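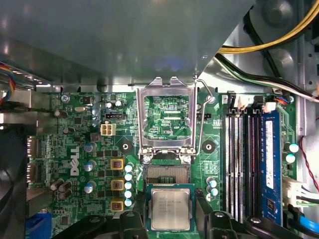 What is a CPU socket?

It is the part of a computer motherboard that holds the processor and connects it to everything else, with no solder and, in most desktop machines, no tools needed to open it.

Overview

A CPU socket is a mechanical and electrical connector mounted on a motherboard. It keeps the processor flat, lined up and pressed firmly against a field of very small contacts, which carry power and data between the chip and the board. Because the processor is held by pressure alone, it can be taken out and replaced, and that one fact made the home-built computer possible. For a part that spends its life hidden under a cooler, the socket is a wonderful piece of engineering!

Parts of the socket

In a land grid array (LGA) socket, the springy contacts are in the socket and the processor has flat pads on its underside. The contacts are often gold-colored and sit in a shallow recess with a plastic surround. In the older pin grid array (PGA) style the arrangement is reversed, with pins on the chip and holes in the socket.

The load plate is a hinged metal frame with an open window in the middle. When closed, it presses on the edges of the processor while the center of the chip stays open to the cooler. The retention lever is a bent metal rod along one side. Pushing it down and hooking it under a catch clamps the plate, and the stiff resistance it gives at the end of its travel surprises almost everyone the first time.

Around the socket are the mounting holes for the cooler. Small capacitors are usually placed close by, to smooth the power supplied to the processor, and the memory slots run alongside to keep the signal paths short.

The processor package

What most people call "the chip" is really a package. The silicon itself is hidden under a metal lid called the integrated heat spreader, which protects it and passes heat to the cooler. The lid sits on a thin substrate, commonly green, whose edge can be seen all the way around. A small triangle in one corner, and notches along the sides on many LGA models, show which way the processor goes in.

Loose processors are best kept in a tray or clamshell with shallow pockets, supported by their edges so that the pads stay clean. Repair benches and assembly lines use molded fixture trays for the same purpose, and a good tray is a real pleasure to work from, with each chip waiting in its own pocket at the same angle every time.
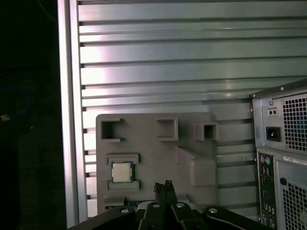
Fitting a processor

The motherboard may be inside the case or out on a bench. With the power disconnected and the builder grounded, the lever is released and the load plate raised. The processor is held by its edges, matched to the corner mark, and lowered straight down. It should drop into place under its own weight. Sliding or tilting it at this stage can bend the contacts, and they are very hard to straighten.

The plate is then closed and the lever brought down. A plastic cover supplied with a new board often pops off at this point, and it is worth keeping for the day the socket is bare again. Thermal paste and the cooler follow.
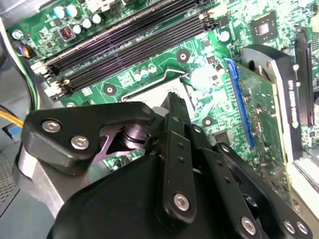

Memory slots and the silver retention lever of a processor socket on a green motherboard.

In teaching and hobby use

Sockets make a superb first lesson in hardware. Marta Chornovol's Friday evening bench classes at Woldemariam use retired office desktops fitted with 65-watt processors, and students work in teams of 2, one on the lever and one on the chip. Her printed guide, published by Zevthorpe, devotes a whole chapter to reading corner marks.

Collectors have taken to sockets too. The Brasent collection holds 570 boards, 200 of them with the original socket cover still in place, and its drawers of loose load plates are a joy for anyone who likes small, clever hinges.

See also

Heat sink
Land grid array
Motherboard
Thermal paste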